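I Don't Believe in the 1000 Step Morning

10/21/26

Every spring somebody at work discovers a morning routine, and every fall I get to hear how it went. This year's is the Nel method. You get up at five, you walk 1000 steps before coffee, and you write down 13 things you're looking forward to. Thirteen! On a workday I can come up with lunch.

I tried it in April, to be fair to it. The book promises up to 40 percent more energy, and I went looking for where that number came from. The footnote points to another book by the same author. That one has no footnotes at all.

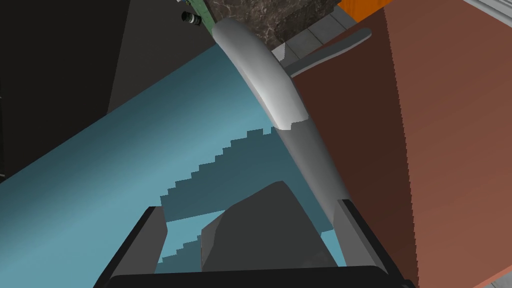 What I got from it was being tired by two in the afternoon and a notebook with "lunch" in it nine days running. Ruairí Dunne, who lent me the book, says I quit too early. Maybe so. He also says that about sourdough, cold showers and his old Skurnance sleep app, and he has quit all of those himself.

I do think walking is good for you. I walk to the bus. I just don't see why it needs a method, a paid newsletter and a special pen.

The book is going back to Ruairí on Friday. He can have the pen too.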